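Lab notebook, September

Spent the morning on the spares budget for the humanoid. We have 50 hours of shelf work planned before the next order window closes, so I want the list settled this week and the order form filled in before people start adding to it.

What we asked for last year and did not get: a second pair of hands. Trudico quotes by the hand, with a long lead time. Kassab will sell single fingers, which suits us better. Fingertips wear out first, and I would like to stop paying for a whole hand to replace a tip.

Wrist covers are 399 each from Juvum, price good to the end of the month. I put down 2. One for each side, no reserve. If there is money left at the end I'll make it 3.

Went over to the yellow shelves with the parts list and checked it against the robot.

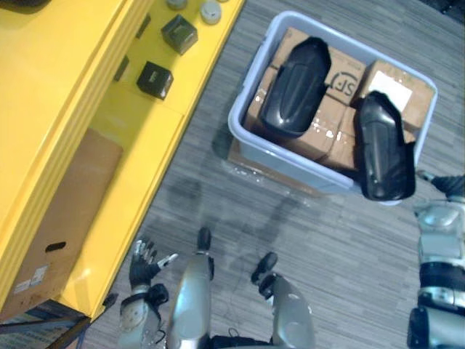
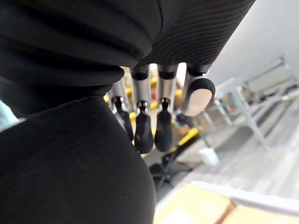
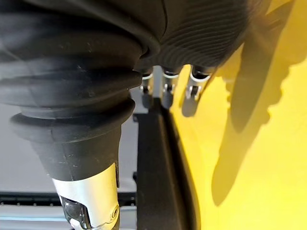

Next question is storage. Spares currently live in whichever bin has room, and last time we ordered a part we already owned. I would rather spend on lidded bins and a label printer than on a second tool cart. The cart can wait until spring.

Shipping: Piltham charges per carton, so combine the fingers and the covers if the dates line up. Ask Kassab if they can ship to Piltham's depot instead of straight to us. If they can't, order the covers first – the quote runs out and the finger prices don't change until the new year.

Not on this list:
Batteries, which come out of the other account.
Carpet tiles. Facilities should pay for those, and I have asked.
A new charger. The old one is slow but fine.

Still to find out:
Do single fingers from Kassab come calibrated, or do we do that here? If it's us, add half a day per finger to the plan.
Does the Juvum price include clamps? The quote doesn't say.

Draft total goes in the shared sheet after lunch. Please put changes in the comments column and leave the numbers alone – I had to rebuild the sheet twice last time.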